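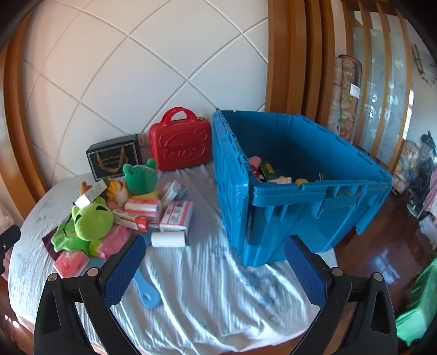 How do you keep the people side right when the tidying work goes over to machines?

Posted by Kerttu Pesonen, Thu 17 September

Hello everyone, and sorry in advance for the length of this. I look after a small crew at Illencombe. We go into family homes, sort and pack toys, clothes and all the bits and pieces that pile up on beds and floors, and put them away in crates so that the family can find them again. I have done this work a long time and I love it. My crew is six people, most of them part time, and a couple have been with me since I started.

In July the owners told us that part of the job will be automated. For now that means each of us spends some of the week working with a hand-held gripper and doing the packing with that, one item at a time, so the recordings can be used to teach a robot arm to do it later on. The rest of the week is normal work with normal hands. The gripper shifts are 3 hours long and they are paid the same as ordinary ones.

I am not against it. My back would be very glad of some help! But the mood has changed and I don't quite know what to do about it. One of my best packers used to chat all day long with whoever was next to her, and on gripper shifts she hardly says a word. Another keeps asking me if he is training his own replacement, and I don't have a good answer for him. And there is the pace. By hand you scoop up three soft toys in one go and they're in the crate. With the gripper it's open, reach, close, lift, let go, and then the next one, and people who were proud of being quick feel clumsy all of a sudden.

Has anyone been through this with a team? What did you tell them, and what did you wish you had asked the owners for at the start? I have a meeting with them coming up and I'd like to walk in with more than a worried face.

Aisyah Hutapea replied:

Kerttu, what a lovely boss you sound like. We went through something very close to this at Parsons, where I run the back room, with returned goods in place of people's toys. I'll tell you what I remember and you can take whatever is of use.

The quiet is mostly concentration, I think, at least in the beginning. A plush frog is a very forgiving thing to grab with your hands, and then you try it with two stiff fingers and you find out it has a wrong end. Same with small flat packets and anything in a slippery bag. My people went silent for the first few weeks and then the talking came back, but only after we changed two things. We put two people on each gripper shift, taking turns, with the other one setting out the next lot of items. And we stopped reading out how many runs each person had done. We had a fellow who did 138 in a week and was terribly pleased with himself, and everybody else at the table just sank. Keep those numbers between you and the owners if they must be kept at all.

On the pace, say it out loud to them early and say it more than once: slow is fine. Ask the owners to put it in writing too. Ours did, and I pinned it up by the kettle. I still think that one sheet of paper did more good than all my pep talks.

As for the man who asks about his replacement, please don't tell him no unless you know it's no. I did that, meaning well, and it came back to bite me when two of the evening shifts were dropped. What I should have said was "I don't know yet, and I will tell you the day I do." He deserves a date as well. Ask the owners when they will decide about hours, and if they can't say, ask when they will be able to say.

One more thing, which may sound fussy. Your crew knows a great deal that the people building the robot don't. Which things go in first so the lid will shut, what a child will want to find on top, what should never be squashed under a box. Ask for someone from the robot side to come and sit with you for a morning and write that down, with your people's names on it. Ours got a different title and a bit more money for that part of the work – not a fortune, but it was noticed at home, if you see what I mean.

Yusri Liew replied:

Check what is being recorded. You're in family homes, so the families need to have agreed to it, and your crew should know who gets to see the footage and if it includes their voices. That could be why your chatty one went quiet. At Jalleck they told us there was sound only after somebody asked.

Also wrists. The gripper is heavier than it looks after an hour. Ask for breaks.

Vasiliki Margaritis replied:

Robots always end up needing people to go round after them so I would not worry. My cousin's place got one in and they hired more, not fewer. Tell your team to learn it and be happy.

Kerttu Pesonen commented:

Thank you all so much, I've read these twice with a cup of tea. Yusri, it had not crossed my mind to ask about sound and I feel a bit silly. I asked her this morning and yes, that was part of it. She doesn't like the thought of a stranger hearing about her sister's divorce! I've put it first on my list for the meeting. Aisyah, we'll try the pairs from next week, and I'm going to borrow your sentence for him word for word, if you don't mind.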